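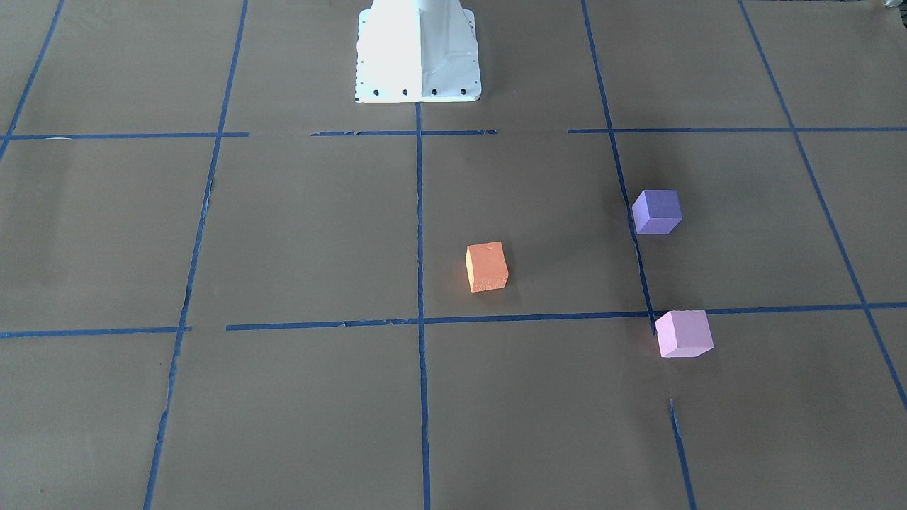 Brown paper down on the work surface, faint wrinkles and all.

Petrenko heavy paper roll, 60 inches wide, 100 feet long. Had it since June. Quick review, paint is drying and I have to get back to it.

Short version - good paper, bad box.

I use this stuff for everything. Glue-ups, staining, cutting patterns, a birthday party once. Used to buy the Odov roll from the hardware store and it was fine until they made it thinner. You'd drag a chair leg over it and get a rip a foot long. The Petrenko doesn't do that. Dropped a full can lid on it, wet side down, nothing came through to the table. Water is another story. A spilled mug sat for maybe an hour and the paper went soft and puckered up. So wipe spills fast.

Cuts clean with a utility knife. Scissors ok too. The box is supposed to have a cutting edge but mine peeled off the first day, and the cardboard gave out a week later. Roll now lives on a broom handle accross two hooks. Works better than the box ever did.

Curl. It does curl, mostly near the end of the roll where it's wound tight. Flip it curl side down and leave it overnight with some books on the corners. If you're in a hurry tape works.

Stain test - oil stain, 60 minutes, no bleed through. Latex, no problem. Did not try epoxy, sorry, people always ask.

Tape next. Regular masking pulls the top layer of paper off with it, so you only get to reuse a sheet once or twice. Painter's tape comes up much cleaner if you pull it slow and low. Cheap blue is fine, dont pay extra.
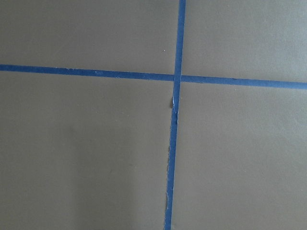 Garnet Lachance says the tape matters less than the fold: turn the paper edge under an inch before you stick it down, and a sheet lasts twice as long. Also says the Gisbridge paper is just as strong and comes in a box that holds up.

Tried the fold yesterday. Yep, helps. Haven't tried Gisbridge, they only ship by the case and I don't have the room.

Would buy the Petrenko again. Four stars, one off for the box.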